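My balcony tomatoes are in, and I am so happy about it that I had to write before the dirt was out from under my fingernails!

I started the seeds in April on top of the fridge (warmest spot in the apartment, and the cat can't get up there anymore). Out of 40 seeds I got far more seedlings than one balcony can hold, so Maricel took a tray and Heike took the rest. I kept the strongest ones for myself, of course.

This year I'm growing two kinds. The first is a little yellow cherry from a seed swap, and the other is a big ugly red one that Zyanya swears makes the best sandwich of the summer. She had one plant last year and brought me a bag every Tuesday, and I ate them over the sink with salt. So good.

A few things I've changed: bigger pots, 20 inches across, and I water in the morning before work now. I also buried the stems deep, right up to the first real leaves, and they perked up overnight. I love that about tomatoes. You can treat them pretty badly and they just grow more roots.

Next up is basil, and then I need to figure out string, as last year's bamboo stakes fell over in the first big storm. If you have a setup you like, tell me in the comments!

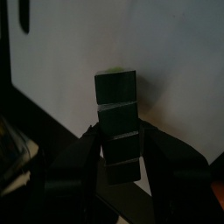
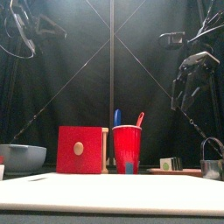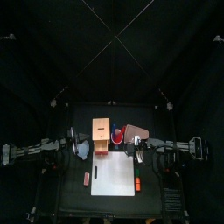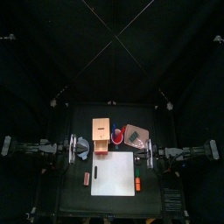

Stacked blocks up close (first), and the tables with the robot arms.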